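Can a robot tidy your bedroom yet?

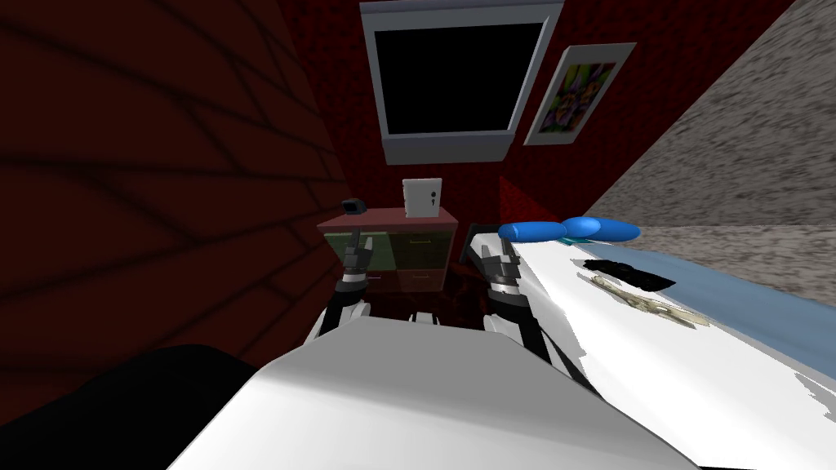
A robot in a computer-made bedroom. Its two grippers are empty, and there are things on the bed to sort out.

You have probably seen a film where a robot zips round the house, makes the beds and brings everybody toast. You may also have seen adverts which say that robots like that are coming soon. People have been saying "soon" since your grandparents were at school, so it is worth asking some awkward questions.

Let's start with the bedroom in the picture. It isn't a real room. It was drawn by a computer, a bit like a room in a video game, and the robot was drawn too. This is called a simulation. Robot builders like simulations because a pretend robot can knock a pretend lamp over all day long and there is no mess to sweep up.

Now look at the bed. There is something black and flat on the blanket that might be folded clothing. Next to it is something tan and grey and crumpled. Is it a cloth? Is it a heap of paper? If you were standing in the room you would poke it and find out. A robot has to work it out before it can choose where the thing goes, and a wrong guess could put your homework in the wash.

Why is cloth so hard?

Pick up a mug. It stays mug-shaped. Pick up a jumper and it flops, stretches and turns half inside out. It never lands the same way twice. Your hands cope with this because your skin feels every little slip. Many robot hands are simple grippers with two fingers, like the ones in the picture. Try folding a T-shirt using only one finger and thumb on each hand. You can do it, but it's slow and rather annoying.

What about the clever ones?

Suppose a company called Plamon tells you its robot can fold a towel. Good! Before you cheer, ask these:

How long did it take? Some robot films are speeded up. Look for a small number in the corner, such as "x5". That means one minute of film was really five minutes of waiting.

How many goes did it have? If it tried 30 times and they showed you the best one, you haven't learned much about the other 29.

Was it the same towel every time? A robot that has practised with one blue towel may get in a muddle with your stripy one.

Was a person steering it? Some robots are worked by somebody with hand controls. That is useful, but the robot isn't doing the thinking.

And was it a real room? Doing well in a simulation is a start. Real floors have socks, crumbs and sometimes a cat.

So what can machines do?

Quite a lot, when the job stays the same. Washing machines are very good at washing. Robot vacuums can clean a flat floor, though they may get stuck on a rug. In some warehouses, machines carry boxes all day. Shops are harder, as customers move things about and put the beans back with the biscuits.

Your bedroom is harder still. It changes every day, and half the things in it are soft.

Try it on Sunday

Put on a pair of oven gloves and tidy one shelf. Then try to pair up your socks. Ask someone to time you, then do it again with bare hands and write down both times.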